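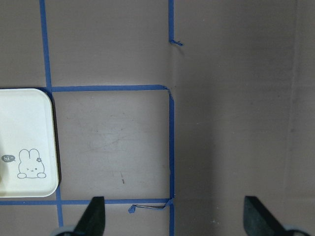
Planning my first raised bed garden and I'm so excited I can hardly sit still! We moved to Rilledham in April and finally have a sunny yard. I want to try square foot planting, so I've been testing layouts indoors with blue painter's tape, squares and all, before I do it for real with string. How many carrots can go in one square, and do I really need to start tomatoes in cups first?

Tagged: Vegetables > Raised Beds > Beginners

Search questions Go

Answer 1
Welcome to the club, you're going to love it! Carrots are 16 to a square foot if you thin them. I grow Tendard, a short stubby one, and pulled 277 last year (yes, I keep a log). Tomatoes want a whole square each, two if you can spare it.
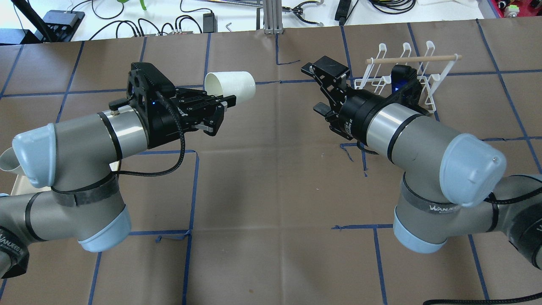 Start those inside, for sure. Paper cups work great, just poke a hole in the bottom and set them on a tray. Move them out after the last frost and bury the stem deep, right up to the first leaves.

Answer 2
just buy the plants. Andano has nice ones

Answer 3
String sags so I use thin wood strips. Also put mint in a pot, NOT the bed!! Mine went under the fence and came up next door.

Last updated May 13, 2018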